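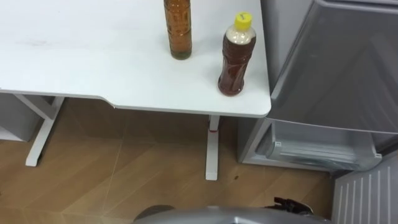

Natinport is recruiting a fault analyst for its Drakeo two-arm robot programme. In June, grip faults were logged in 111 runs of the bottle handling task, most of them near the table edge. The task uses filled drinks bottles on a white table beside a grey fridge, and the two shapes, one tall and narrow, one shorter with a yellow cap, need separate grip limits. The cause of the faults is still open.

Home | About | Vacancies | Contact

Duties
- Review hand force logs, up to 400 a month
- Repeat failed grips with the arm at reduced speed

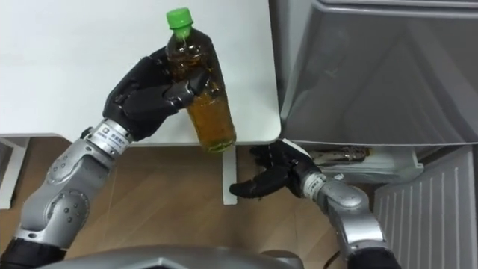 Terms
Fixed term, 4 days a week, on site. Experience of stop circuits required. Apply by 5 pm on the last day of the month.

Related vacancies
Safety Test Technician, Tsai
Controls Engineer, Ultik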